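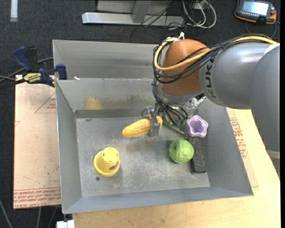 Safe Working Rules for a Shared Robot Cell
Project report, Tatsuya Ikeda and Chia-hao Tse
10/25/24

1. Why we made this project

In our laboratory one robot cell is used by several student groups. Each group had its own habits, and these habits were not written anywhere. When we started in March, we asked the other students which speed they use when a person is near the arm, and we received very different answers. Our supervisor then proposed that we write one set of rules and test whether people can follow it.

We read the general parts of ISO 10218 and ISO/TS 15066. These documents are written for companies and it is not easy for a student to know which parts concern him. Therefore we did not try to copy them. We wrote a short text in everyday words, which we call the Totus sheet, and the laboratory engineer checked it against the risk assessment of the cell.

2. The rules

The sheet has two sides. The first side is for the person and the second side is for the workspace.

For the person:
- One operator holds the pendant. If another student wants to drive the arm, the pendant is given by hand and both say it aloud.
- No one puts a hand into the bin while the arm is enabled. An object that has fallen into a bad position stays there until the arm is stopped.
- Manual mode is used for every new program, at not more than 25 per cent of the permitted manual speed.
- Long hair is tied and no gloves with loose cuffs are worn.

For the workspace:
- The bin is clamped to the table before the first movement. The operator pulls on it once to test.
- Cables on the arm are tied at intervals and must have enough slack for the last joint to turn.
- Cables on the floor are kept away from where the operator stands.
- The objects for the picking task are written in a list. We allow mixed objects, for example fruit, vegetables and plastic cups, but no glass and nothing with a sharp edge.

The rule for the objects was discussed the longest. Chia-hao wanted only plastic objects, because real food can be crushed and makes the floor of the bin slippery. The Hustora group needed different shapes and surfaces for their picking work, so we agreed that soft food is taken out at the end of each session and the bin is wiped.

3. How we tested the sheet

We observed 30 sessions. In the first part the groups worked as usual, and in the second part the sheet was hanging beside the cell. For each session we marked every rule as followed, not followed or not applicable. In total we had 242 marks which were applicable.

Before the sheet, 70 per cent of the applicable rules were followed. After it, the result was clearly better for the clamp and for the pendant. The rule about floor cables did not improve. We think the reason is simple: the cables belong to several groups and each one waits for the other.

4. Problems and next work

Some students changed their behaviour when we were standing there with the form, so our numbers are probably too good. Also, we are members of one of the groups ourselves, and we should have asked another person to observe our sessions.

Next year we would like to add a page about teaching new members, and to give every floor cable a label with the name of its group.

Comments

Bouazza: Thank you for sharing. Do you check the clamp again after a collision, or only at the start?

C. Tse: Only at the start in this version. You are right, it should be added.

marl_k: We have the same fight about cables in our lab. Coloured tape for each group helped a bit.

Contact: Cloritz Student Robotics Laboratory | © Cloritz, all rights reserved | Back to top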